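Station Checklist – Demonstration Recording, Wrist Camera
Site: Doluritz, counter station 3
Date: 10/12/23
Checked by: Teresa Ó Dálaigh
Task set: Tonirent, small objects to and from drawer

Mark each item OK, FIX or N/A. Write a comment for anything marked FIX. Do not record with an open FIX in Sections 1 or 2.

Section 1. Arm and gripper

1.1 Emergency stop pressed and released, arm stops and stays stopped – OK
Comment: Tested from both sides of the counter. The button on the wall side is stiff but it works.

1.2 Keep-out area marked on floor, no bags or chairs inside – FIX, closed
Comment: One chair inside the line. Moved before power on.

1.3 Finger screws tight, no play at the base – OK

1.4 Finger surfaces checked for wear – OK
Comment: A few small scuffs on the right finger and a thin light mark near its tip. Left in service. Compare at the next check and swap the pair if the mesh starts to lift.

1.5 Gripper opens and closes fully on command – OK
Comment: Cycled 8 times with nothing between the fingers.

1.6 Cable slack at the wrist through full rotation – OK

Section 2. Camera and view

2.1 Wrist camera bracket tight – OK

2.2 Lens wiped with dry cloth – OK

2.3 Both fingertips in view with gripper open – OK

2.4 Objects at the back of the counter in view from the start pose – OK
Comment: Drawer unit is only partly in view at top left. The Tonirent sheet allows this at the start pose, but the handle has to come fully into view before the grasp. Operators should swing left first and then go down.

2.5 Light even, no glare on counter – OK
Comment: Shadows are soft. Leave the blinds as they are until the batch is finished.

The start view for this layout has the gripper open, with the drawer unit, the blue item and the toy bread along the back of the counter.

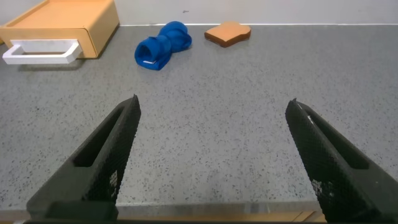
Section 3. Objects and layout

3.1 Objects match the layout card – OK
Comment: The card calls the blue item "soft, blue" and the logging menu calls it "cloth." Use the menu name in the log so that the two don't get mixed. Mabuza has been asked to change the card.

3.2 Drawer unit sits flat and does not slide when the drawer is pulled – FIX, open
Comment: It creeps forward on a hard pull. New grip pads ordered. Until they come, push the unit back after every drawer episode and check it against the card. Not a safety item, so recording can go on.

3.3 Toy bread undamaged – OK
Comment: Lies flat near the wall. This is the hardest pick in the set because there is not much room for a finger behind it. Slide it forward first. Do not press down on the edge.

3.4 Loose tags and threads – OK
Comment: Small white tag on the blue item. Leave it on. Earlier episodes were recorded with it and we want the item to look the same.

3.5 Counter clear of anything not on the card – OK

Section 4. Recording

4.1 Free disk space above the limit – OK

4.2 Clock on arm computer and camera computer agree – FIX, closed
Comment: Camera computer was behind. Synced and checked again after a restart.

4.3 Previous batch reviewed – OK
Comment: 193 episodes kept, 17 rejected. Most of the rejects were stopped before the gripper had let go. Wait for the fingers to open fully, back away, then press stop.

4.4 Failed grasps labeled – OK
Comment: Keep them if the operator recovers and finishes the task. Label them "retry" and do not delete them. Clunent uses these in training.

4.5 Layout changed between episodes as listed on the card – OK
Comment: Operators tend to put things back in the same spot. Follow the card order even when it feels slow.

Section 5. End of session

5.1 Arm parked and powered down
5.2 Objects returned to the labeled bin
5.3 Log uploaded and file count matched against the sheet
5.4 Open FIX items copied to the next checklist

Carry forward: 3.2 grip pads, 3.1 card name. Finger wear to be checked again at the November service.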